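27 Oct 2018 — notes for session 7, food waste and municipal composting

Reading for this one was the Brevaneo chapter on source separation, the short version. If you only did the first half thats fine, the second half is mostly about trucks and we come back to trucks later.

## Where we left off

Landfill = no air. Food buried without air rots slowly and gives off methane. Compost pile = air, so mostly carbon dioxide, water and heat. Same banana peel, different gas. If you mix these two up on the exam it costs you the whole section, so write it on your hand or whatever.

Terms to keep apart:

- **feedstock** — whatever goes into the pile
- **contamination** — whatever went in and shouldn't have
- **residual** — what gets screened out at the end and trucked away, usually at the site's cost
- **tipping fee** — what a hauler pays per ton to dump a load

## Greens and browns

Greens: wet, lots of nitrogen. Kitchen scraps, fresh grass, coffee grounds. Browns: dry, lots of carbon. Leaves, straw, wood chips, torn cardboard. Most textbooks want a carbon to nitrogen ratio near 30:1 by weight. Don't confuse with volume!! A bucket of leaves weighs almost nothing.

Too much green: slimy, smells like ammonia. Too much brown: pile just sits there. City programs nearly always have too much green in winter and too much brown in the fall, so the sites stockpile leaves. Wood chips do double duty, carbon plus air gaps.

## Sorting at the source

Cheapest place to sort is the kitchen. Every step after that costs more. Once a load has been through a compactor truck the wet stuff is smeared over everything and paper you could have pulled out by hand is now part of the mush.

Hard items are the in-between ones. Paper cups — many have a thin plastic lining, so whether they're accepted depends on the program. Clear plastic cups and lids, no, unless certified compostable AND the site takes them. Food still in a bag: the food is fine, the bag isn't, and people throw both in together. 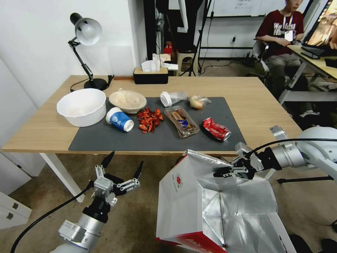 Shells are another argument. Egg shells break down slow but harmless, they just show up as white flecks. Crab and shrimp shells do compost, they stink first though, and smaller sites often refuse them. Bones and oyster shell mostly come out the other end looking the same as they went in.

Liquids: pour off what you can. Soup and sauces push moisture up past 60 percent or so and the pile goes airless in patches, which puts you back at the landfill problem.

## Case: the Ganent site

Open windrows, turned with a front loader. Took in 1108 tons in the June we have numbers for. Permit allows 1000 tons a month, so they were over by 108 and got a warning letter. Why over? Two haulers switched to them in the same month when the Flimetti transfer station raised its tipping fee. Nothing to do with households eating more.

What they changed:

1. capped each hauler's loads per day
2. refused any load over 10 percent contamination by weight
3. moved the leaf pile closer to the intake pad so browns go on right away

Number 2 is the one to discuss. A refused load doesn't disappear, it goes to the landfill with the good food scraps inside it. So a strict limit makes cleaner compost and can also mean less food waste gets composted overall. Have an opinion on where the cutoff should sit and be ready to defend it.

Compare the Ivanov yard: enclosed, forced air, no contamination cutoff but a sliding fee. Dirtier load, higher fee. They lean on a screen at the end and sell a coarse grade for roadside use.

## Temperature and time

Pathogen kill under the usual US rule is 55 C (131 F). For windrows hold it 15 days with five turnings. Enclosed or aerated static pile, three days. Turning matters becuase the outside never gets hot, you're swapping outside for inside.

After the hot phase comes curing, weeks to months. Skip it and the compost ties up nitrogen and can burn seedlings. Gardeners complain, sales drop. Seen it over and over.

## For next time

- Problem set 7, questions on C:N only. Leave the moisture ones.
- Find the accepted items list for where you live, bring a copy. Paper or phone.
- One paragraph on the cutoff question, either side.
- Windrow diagram goes in your notes, label the core and the outer layer and draw arrows for air flow.

Trucks and collection routes next session, so bring a calculator.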